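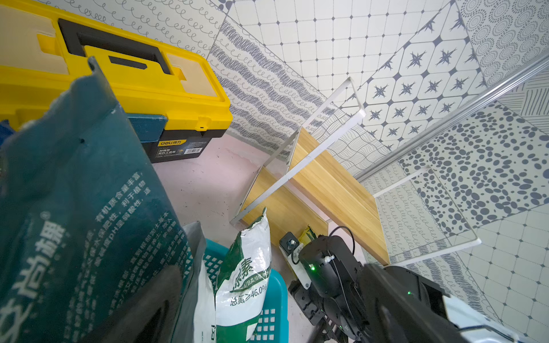
Notes from the balcony: putting the pots to bed

Sunday, October 11, 2026

Well, the clocks haven't gone back yet but my tomatoes have given up all the same. I pulled the last of them this morning in my dressing gown, which the man across the road must be used to by now, and came away with 13 green ones and a very sore thumb. The green ones are in a drawer with a banana. If they ripen, lovely. If they don't, it's chutney again, and I still have two jars of last year's at the back of the cupboard!

Several of you wrote in after the last newsletter to ask what I do with old compost at the end of the season, so I'll start there. I keep it. I know the books can be stern about this, but a bag of new stuff costs more every spring and I've got four flights of stairs to carry it up. I tip each pot out on to a sheet, pick through it for roots and vine weevil grubs (small, fat, white, curled up like a comma — squash them or give them to the birds) and put what's left into a lidded bin with a few handfuls of leaf mould. By March it's dark and crumbly enough for beans, salad and anything else that isn't fussy. I wouldn't sow seeds in it, and if the plant had blight then the whole potful goes out. So this year's tomato compost is being looked at very hard indeed.

Bulbs next. I've gone a bit mad and ordered tulips, small irises and some of those tiny wild daffodils that Jae-in Shin grew so well at Enddale last spring. Jae-in plants hers in layers, with the tulips deepest, then daffodils, then irises just under the surface, and a few winter pansies on top to give you something to look at in the meantime. I tried it once before and put the layers in the wrong order, so everything came up sideways round the edge of the pot like a bad haircut. This time I've written it on my hand.

The tulips can wait until next month, by the way. Mine always go in late, when it's properly cold and I can't feel my fingers, and they've never minded. Daffodils do like to be in sooner, so if you've got a bag sitting in the hall, go and do it this afternoon.

A word about the pelargoniums. I left mine out too long the year before last and lost the lot in one night, including a scented one I'd had from a cutting off my aunt's windowsill. They're coming in this week. I cut them back by half, take off anything yellow, and stand them on the landing where it's light and cool. Then I more or less ignore them. A splash of water every few weeks is plenty, and if they look miserable by January that's normal.

Thank you for all the seed envelopes, too. We've had more than 2000 seeds sent in for the swap, mostly poppies (of course) and a very welcome lot of runner beans. Please do write the name on the packet, even if it's only a guess. I've got one here marked "the tall blue thing by Min's gate" and I'm longing to know what it is, so if that was you, get in touch.

The swap is at Enddale as usual, with tea, and I'm bringing a ginger cake. Bring your spare pots as well if you have any, the small square ones go very fast. And if anybody has a good recipe for green tomatoes that isn't chutney, I'd be glad of it before I open that drawer.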